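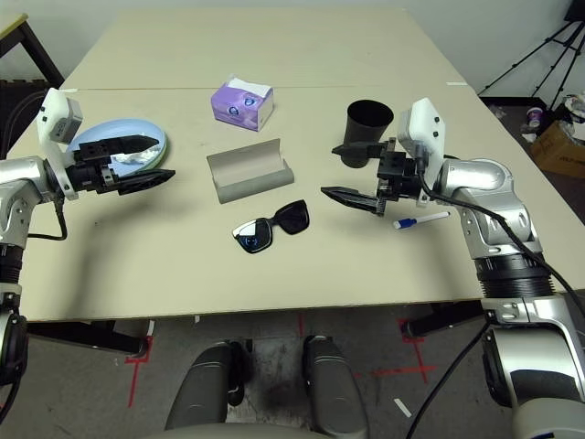
Department of Religion and Community Studies | Second-year projects

First-person sermons in two village chapels: a report on the Wakular project

1. What I wanted to find out

My project is about one particular kind of sermon. The preacher does not explain a Bible passage from outside but speaks as one of the persons in it. He or she says "I" and means Martha, or the older brother of the lost son, or the soldier at the gate. In English chapels this is sometimes called a monologue sermon and sometimes a first-person sermon. I use the second name in the report, but the people I spoke with used both, and one lady always said "a dressing-up one", even when there was no costume.

In my own country I never met this form in church. My first one was at the chapel in Flirkthorpe in October, when I had lived there only a short time. The preacher was the innkeeper. I did not understand at first that the sermon had started, I thought that he was giving a notice about rooms for the conference. After the service there was coffee, and people were still disagreeing with the innkeeper as if he had been a real man. That was the beginning of my question: do listeners talk differently about a Bible passage after a first-person sermon than after an ordinary one?

Wakular is the name of the group of student projects to which mine belongs. All the projects in it look at speech in worship. The others are on prayers written by the congregation, on sign language in hymns and on the notices.

2. The place

Flirkthorpe has 3183 inhabitants and lies on the north side of the river Lim. The chapel is a brick building near the bridge. Jolstead is smaller and is on the other side, and the two chapels share their preachers. On most weeks the same person preaches at Flirkthorpe in the morning and at Jolstead at 3 in the afternoon. For my project this was very useful, as I could hear the same text twice with different listeners.

Neither chapel has a resident minister at present. Nearly all sermons are given by local preachers, that is to say lay people with training. They write their own material and usually keep it. Flirkthorpe also has a cupboard with older sermons in brown envelopes, and I was allowed to read there. The cupboard holds 229 sermons. I read all of them, though in some the handwriting defeated me and I had to ask for help with single words.

3. Method

I did three things. I read the sermons in the cupboard and marked which ones were in the first person, wholly or in part. I attended services in both chapels through the autumn and winter and made notes afterwards, never during the service, as my supervisor advised. And I held conversations with nine people. Four of them preach and the others only listen.

I also gave out a short questionnaire after two services at Flirkthorpe, one with an ordinary sermon and one with a first-person sermon. Both were on the same passage, the labourers in the vineyard. I got 44 sheets back from the two services together. The questionnaire asked only what people remembered, whether they had talked with somebody about it, and what they would like to say to the preacher.

The last question was added late. In my first version it was "Did you like the sermon?", and when I tried this on two people they both wrote "yes, thank you". I should have known this, people are polite.

4. The sermons in the cupboard

I expected that the first-person sermon would be something new. This was wrong. The earliest one in the envelopes is typed on very thin paper and the speaker is the wife of Noah. She complains a good deal about the smell and then becomes serious on the last page, when she asks who was left outside. Somebody has written in pencil at the top: "Not at Jolstead."

I could not find out the meaning of this pencil note. The preachers I asked had three different explanations. It may mean that the sermon was not yet given at Jolstead, or that it must not be given there. One preacher believed that it was only about the pulpit at Jolstead, which is high and narrow and not good for acting.

Most of the first-person sermons in the cupboard use small characters. Peter and Paul hardly appear. The preachers prefer persons of whom the Bible says one line, or nothing. When I asked about the reason, a preacher answered that Paul has already said quite enough for himself. A more careful answer came from another conversation: with a small character there is room to be wrong. If the preacher invents that the innkeeper was greedy, no doctrine is hurt.

A weakness which I saw in many of them is the ending. The character speaks in a living way for several pages, and then in the last paragraph he suddenly knows everything, including later theology. The shepherd begins to talk of the incarnation. I marked these places in my notes with the word "mask", as it seems that the preacher takes the mask off too early, perhaps from worry that the lesson was not clear.

5. What the listeners said

The questionnaires gave a result which was less simple than I had hoped. After the ordinary sermon people remembered the point. Many wrote almost the same sentence, that God's generosity does not follow our idea of wages. After the first-person sermon, in which the speaker was a labourer hired at six in the morning, they remembered feelings and details: his back, the heat, his neighbour's grin when the coins were given out. Fewer wrote down a point. But more of them had talked with somebody, and what they wanted to say to the preacher was longer.

Several addressed the labourer directly. "You agreed to the price" was one answer. Another was "I would have been cross too, and I still am." One sheet had only the words "What did you do the next morning?", and I find this the best question in my whole material. It cannot be answered from the passage.

I had thought that the older listeners would be against the form and the younger in favour. In the conversations it was not divided in this way. What divided them was more whether they had ever acted or read aloud in public. Those who had were stricter. They noticed when a voice was false, and they did not forgive it easily.
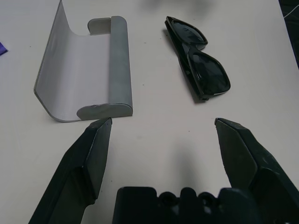

A listener at Jolstead told me that she goes to chapel to be taught and does not want to be left with somebody's bad mood until the following week, and that if a preacher has something to say to her about envy he should say it as himself and look at her while doing so. She added that she had laughed in the right places all the same.

I have thought about this remark more than about any other. It touches a matter of responsibility. In an ordinary sermon the preacher stands behind each sentence. In a first-person sermon he can say a hard or bitter thing and afterwards it was only the character. Two of the preachers admitted that this is comfortable. One of them used the labourer to say what he himself felt about how duties are shared in the chapel, and he believes that half the people present understood it and the other half were enjoying the vineyard.

6. The same sermon in two chapels

I heard the labourer in the morning at Flirkthorpe and again in the afternoon at Jolstead. The words were nearly the same. At Flirkthorpe the preacher came down from the platform and walked between the rows. At Jolstead he had to stay in the pulpit, and from there the labourer sounded more like a judge. He made the pause before the last sentence much longer as well. When I mentioned it he said that he had lost his page.

The talk over tea was different too. At Flirkthorpe they talked about the labourer. At Jolstead they talked about wages, real ones, at the packing station and in the care home, and who is asked to come in early. I cannot say if this was an effect of the pulpit, the hour or the people. With only one pair of services nobody could say it.

7. Problems

My English was good enough for the sermons but not always for the coffee. Jokes went past me, and I am sure that some disagreement went past me also. I asked people to repeat, and a repeated remark is always kinder than the first one.

The two questionnaire services had different preachers. I would have preferred the same person for both sermons, but the preaching plan is made long before and I could not ask for changes. A difference in the answers can therefore come from the preacher and not from the form.

I also became fond of the form while I studied it. In the spring I was invited to try one myself at Jolstead, and I said yes before I asked my supervisor. I spoke as the boy with the loaves. This service is not used as material in the report.

8. What could be done next

I would like to see somebody repeat the questionnaire after a month with the same listeners. It would show if the point or the feeling stays longer. My guess is the feeling, but one of the preachers is of the opposite opinion and has heard many more sermons than I have.

The Noah sermon should be copied soon, as the paper is breaking along the folds. I have made a typed version and left it in the same envelope, with the pencil note typed at the top in brackets.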